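Air is hard to think about. It has no color and usually no smell, and you walk through it all day without bumping into it. But it is stuff, the same way water is stuff. It has weight. It takes up room. If you turn an empty glass upside down and push it straight down into a sink full of water, the water can't fill the glass. The air is already in there.

This chapter is about the air inside buildings: how it gets in, how it gets out, and what happens to it while it stays.

## What is in the air in a room

Most of the air is a gas called nitrogen. Your body doesn't use it. You breathe it in and breathe it right back out. A smaller part is oxygen, and that is the part you need. Then there are small amounts of other things, like water vapor and carbon dioxide.

When people are in a room, they change the air. Every breath you let out has less oxygen in it than the breath you took in, and more carbon dioxide and water vapor. You can see the water if you breathe on a cold mirror. The fog on the glass is made of very tiny drops.

People aren't the only ones changing the air. A boiling pot adds water vapor. So does a shower, and so do wet towels hanging on a rack. Paint, glue, markers and new carpet give off gases that you can sometimes smell. Shoes bring in dust. Cats and dogs add bits of skin and hair, and people do too.

None of this goes away by itself. If a room were sealed shut, everything added to the air would stay in the room. So old air has to leave, and new air has to come in to take its place. This swapping is called **ventilation**.

## Two things that push air

Air doesn't move unless something makes it move. In a building with no fans running, there are two main pushers.

The first is wind. When wind hits one side of a house, air piles up there and presses on the wall. On the far side of the house, the air presses less. If there is an opening on both sides, air goes in on the windy side and out on the other. This is why opening two windows works so much better than opening one. People call it a cross breeze.

The second is heat. Warm air is lighter than cold air when you compare the same amount of space. A bucketful of warm air weighs a tiny bit less than a bucketful of cold air. So warm air gets pushed up, and cold air slides in underneath. In a tall house in winter, warm air leaks out near the top and cold air leaks in near the bottom. Builders call this the **stack effect**. A chimney works the same way.

You can feel it with your hand. On a cold morning, open a window a little and hold your hand at the bottom of the gap, then at the top. The air coming in at the bottom is often colder.

## Kinds of windows

Not all windows open the same way, and the way they open changes how the air comes through. The part of the window that holds the glass is called the **sash**. Some sashes slide up and down. Some slide sideways. Some swing like a door, and those are called **casement** windows.

An **awning** window is hinged along the top, and the bottom swings out. When it is open, the glass makes a slanted roof over the gap. Light rain runs down the glass and drips off outside. You can leave one open in a drizzle if the wind isn't strong.

A **hopper** window is the reverse. It is hinged at the bottom and the top tips in. Hopper windows are common in basements.

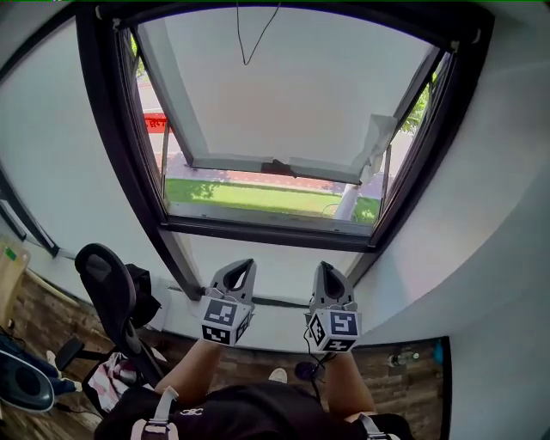
*A window hinged at the top. Air can move through the gap under the glass.*

A casement window can do something the others can't. The open sash sticks out from the wall like a hand, and if it faces the right way it catches wind that is blowing along the house and steers it indoors. If it faces the wrong way, it blocks the wind instead. Builders who work in windy places think about which side to put the hinges on.

Some windows don't open at all. Many tall office buildings have only this kind. Those buildings need machines to move the air.

## Walls that are thick, walls that leak

Even with every window shut, some air gets in and out. It goes under doors, around pipes, through the cracks where a wall meets a floor, and out through the hole the clothes dryer uses. Air that sneaks in this way is called a **draft** if you can feel it.

Old houses tend to be leaky. Their owners may spend a lot of money on heat, and much of that heat drifts off outdoors. New houses are usually built much tighter, with tape and foam in the cracks. A tight house costs less to keep warm. It also needs a plan for fresh air, and the plan might be a fan that runs quietly all day.

Thick walls are a separate matter. A thick wall made of brick or stone takes a long time to warm up and a long time to cool down. In a hot place, a house like this stays cool through the morning while its walls slowly soak up heat. At night people open the windows and let the cooler air carry some of the heat away. Then they shut the windows again before the day gets hot.

Þröstur Ketilsson grew up in a house like that, near the harbor in Skitby. His grandmother opened the windows at 8 in the evening in summer and closed them before breakfast. "We weren't allowed to touch them in between," he told us. "She would hear the latch."

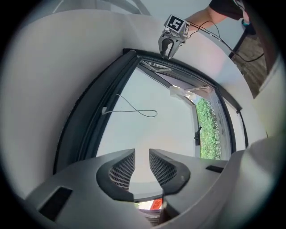 ## TRY IT: Make a draft finder

You can find the leaks in your own home with things you already have. Pick a cool, windy day. January is good for this in many places.

**You need:**

- a pencil
- tape
- a strip of very thin paper or plastic, like tissue paper or a piece cut from a produce bag
- a notebook

**What to do:**

1. Cut the strip as long as your hand and as wide as two fingers.
2. Tape one end to the pencil so the strip hangs down.
3. Ask a grown-up to turn off any fans, and the heat or air conditioning too, for a few minutes.
4. Close all the windows and the outside doors.
5. Hold the pencil out near the edge of a closed window. Keep your arm still and don't breathe on the strip.
6. Watch the strip. If it hangs straight, there isn't much air moving there. If it flutters or leans, you have found a draft.
7. Write down the place and which way the strip leaned.
8. Try the bottom of each outside door, the corners of the windows, and any spot where a pipe or wire comes through the wall.

If the strip leans toward the room, air is coming in. If it leans toward the window, air is going out. Try the same window upstairs and downstairs if your home has both. You may get two different answers.

Ah-rin Wi's class did this in their school building. They tested 11 windows and found drafts at 3 of them. The biggest leak in the building wasn't at a window at all. It was under the door to the loading area, where you could slide a ruler through the gap.

## How do you know if a room needs fresh air?

Your nose is a fair tool, but it gets used to things. If you have been in a stuffy room for a while, you may stop noticing. Somebody who walks in from outside will notice right away.

Water on the inside of the glass is another clue. In cold weather it means there is a lot of water vapor in the room. If the glass is wet every morning, the room probably needs more air moving through it. Damp corners can grow mold, and mold is bad to breathe.

There are also small meters that measure carbon dioxide. They count how many parts of it there are in every million parts of air. Outdoors the number is a little over 400. Indoors it is higher when people are home and lower when they leave. One afternoon the meter in Ah-rin Wi's classroom read 656 with the windows open. With the windows shut and everyone at their desks, the number climbed past 1,000 before lunch. The carbon dioxide wasn't making anyone sick at that level. It was a sign that everybody was breathing air that had already been in and out of other people.

## When to keep the windows closed

Fresh air isn't always clean air. Smoke from a wildfire can travel a very long way. Pollen can make your eyes itch and your nose run. A busy road puts out fumes, mostly when traffic is heavy. At these times people may shut the windows and clean the indoor air with a filter.

A filter is a sheet of tangled fibers. A fan pulls air through, and the dust and smoke get stuck in the fibers. After a while the filter turns gray and has to be changed. A filter takes out dust, but most filters don't take out carbon dioxide, so at some point you still need air from outside.

## Words to know

**Awning window** – a window with its hinges at the top that swings outward.

**Casement window** – a window with its hinges on one side, like a door.

**Draft** – moving air that you can feel indoors.

**Sash** – the part of a window that holds the glass.

**Stack effect** – warm air leaving near the top of a building while cooler air comes in near the bottom.

**Ventilation** – swapping old indoor air for new air.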